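Thrift store dishes – what did you find this week?
Bronthorpe Secondhand Board > Kitchen & Table

udora_jen
January 7, 2018
Okay, I have to gush. I went into the Gretholm charity shop for a lampshade and came home with a box of mixed dishes for $16! No two sets in there, and I love that. I'm done with matching. A white plate with a black rim goes with anything you own, and if it chips you just go hunting again, which is the fun part.

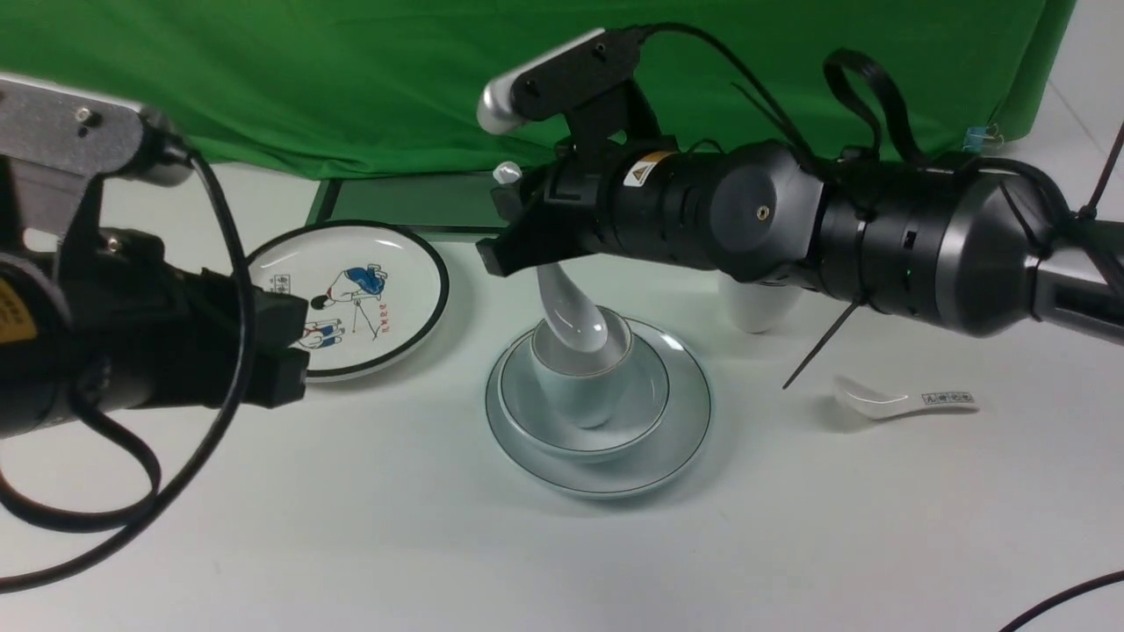 Re: what did you find this week?

pellow69
Nice haul, but I'm going to disagree on matching. We collected one Fodor pattern for years and setting the whole table with it in July still makes me happy. Mixed stuff looks like a dorm to me, sorry!

udora_jen
Ha, a dorm with good taste! I do get it for big dinners. For everyday breakfast, though – give me the odd ones. My favorite is the little round white cup with the gold-brown band at the rim. I'm keeping that one out of the microwave in case the band is metallic.
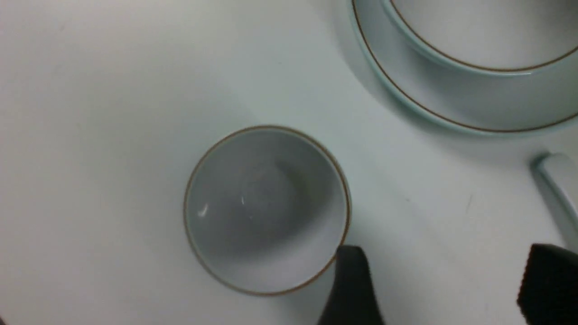 Vasilică Sima
Small cups are the best thing to buy secondhand, and people walk right past them. I pay 3 dollars at most. Run a fingertip along the rim before you pay, you'll feel a chip long before you see it.

pellow69
Agree on the fingertip test. Still not giving up my set.

kettle_and_co
Wash anything with a band by hand too. I lost a lovely saucer's trim to the dishwasher. Is the Gretholm shop open Mondays?

udora_jen
Afternoons only. Go early, the good shelf empties fast!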